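Open day at the Koskela stone works, Undimbridge
November 2021

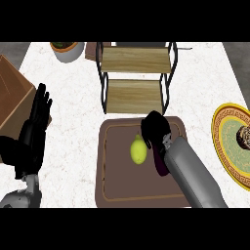
A pale marble worktop with brown veining, shown as a computer rendering.

Koskela opened its cutting hall to visitors for the first time since February last year, and nearly 600 people came. We went in groups of 12. The tour began in the yard, where slabs are stored upright and sorted by quarry, then moved on to the saws.

The largest saw takes blocks up to 80 cm thick and runs overnight. Polishing is done next door – ear defenders are handed out at the entrance.

Offcuts go to Wernis, a firm across the road that crushes them for garden paths. The shop was selling seconds at a discount, mostly window sills and hearths. Parking was free but full by mid-morning, so take the bus from the station if the works opens again.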